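**Product note – Lindemann two-finger hand tool, household configuration**
Clolon equipment pages, revised June 14, 2022

The Lindemann is a hand-held parallel gripper with two padded fingers. It is sold for recording household chores as a person carries them out, so that the recordings can later be used to train a fixed or mobile arm. It has no drive motor of its own. The user's hand opens and closes the fingers, and the tool logs the opening width and the path it takes through the room.

This page covers what the tool is suited to, what it is not suited to, and how far the chores recorded with it have been carried over to the Sokham arm. Customers who only want the dimensions and spare parts list should ask for sheet 39.

## What it is for

Most of the enquiries we receive come down to one question: can a machine tidy a room yet? The short answer is that it can do parts of the job, slowly, in rooms it has seen before. The longer answer depends on the chore.

We divide household work into single moves. Picking up one light object and putting it in one container is the simplest move we list, and it is the one most customers start with. Clearing snack wrappers off a bed into a bin is a fair test of it. The objects weigh next to nothing, they are worth nothing if crushed, and the bin is a large target. On paper it ought to be solved.

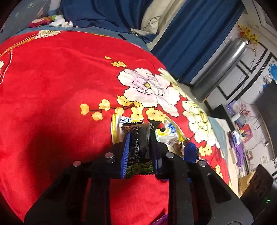 Thin film packaging causes three separate problems for a machine. It has no fixed shape, so a stored model of the object is of little use. It reflects light, and the depth reading over a shiny surface has holes in it. It also lies flat, which leaves very little for two fingers to close on. A person deals with all of this by pushing down slightly and pinching. On a mattress the surface gives way under the push, and the right amount of force changes from one spot to the next.

Patterned bedding adds a fourth difficulty. A detector trained on plain tabletops will report printed shapes as objects. Khanyisile Botha, who runs our bench trials, keeps a separate score for false picks, meaning attempts to lift something that is part of the cloth. It was the largest single cause of failure in the May trials and it remains the largest now, though the gap has narrowed.

## Recordings and results

The reference set supplied with the household configuration holds 3,184 recorded moves. Of these, 1,025 are pick-and-drop moves with soft packaging. The rest cover folding, wiping, and moving cups and bottles.

Results on the Sokham arm, using the reference set and no further recordings from the customer's own home:

| Move | Status |
|---|---|
| Rigid object, table to bin | Dependable |
| Rigid object, bed to bin | Dependable, slow |
| Soft wrapper, table to bin | Usable with one retry |
| Soft wrapper, bed to bin | Needs recordings from the room |
| Several wrappers in a heap | Not recommended unattended |
| Telling rubbish from things to be kept | Not supported |

The last row should be read carefully. The arm does not decide what is rubbish. An empty packet and a full one of the same make look alike to it, and it will put either in the bin. Customers have asked for this to be fixed in software. There is no date for it.

Adding 30 recordings made in the customer's own room moves the fourth row up to "Usable with one retry" in most cases. Further recordings help less than the first batch did. Varying the starting position of the objects does more good than repeating the same layout.

## Approach and release

Dropping is treated as easy and is often done badly. A light wrapper can cling to the finger pad after the jaws have opened, and an arm which assumes that open jaws mean an empty hand will carry it back to the bed. The Clerska release check, fitted as standard from this revision, looks at the fingers after each drop and repeats the opening movement if anything is still there. 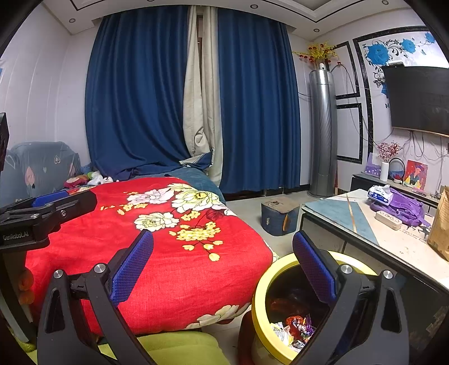 Height matters as well. We advise bringing the fingers directly over the container and lowering them until the tips are level with the rim before opening. Released any higher, film packaging drifts. Released any lower, the fingers may touch what is already inside and come up with it. A round bin is preferred to a square one, as the approach angle then makes no difference. Bins with swing lids or pedals are outside the present scope.

Floor-standing bins put the release point well below mattress height, and the arm has to cross the edge of the bed to reach it. On the Sokham mobile base this is the slowest part of the cycle. Shireen Du Plessis has written a path planner that keeps the wrist higher over the bed edge and drops it late – it is available on request and will be included in the next release.

## Recording advice

- Make one move per recording. Do not pick up a second object on the way.
- Hold still for a moment before closing the jaws and again after opening them.
- Keep the fingers in view throughout. Recordings where a sleeve covers the pads are rejected on upload.
- Leave the room as it normally is. Sets made in cleared rooms transfer poorly to lived-in ones.
- Record with the curtains open and with them closed if the arm will be used at both times.
- Failed grasps are worth keeping. Mark them as failed.

## Care

Wipe the pads with a damp cloth after work with food packaging. Sugar and oil change the grip, and a set recorded with dirty pads will not match an arm with clean ones. Do not use solvent. Replace both pads together, even when one looks sound. Check the finger screws for play before each session and tighten by hand only.

## Supply

The household configuration includes the hand tool, a charger, one spare pair of pads and the reference set. The Sokham arm and mobile base are ordered separately. Existing owners of the bench configuration can have the release check added without returning the tool; the firmware and the fitting notes are sent by Clolon on receipt of the serial number.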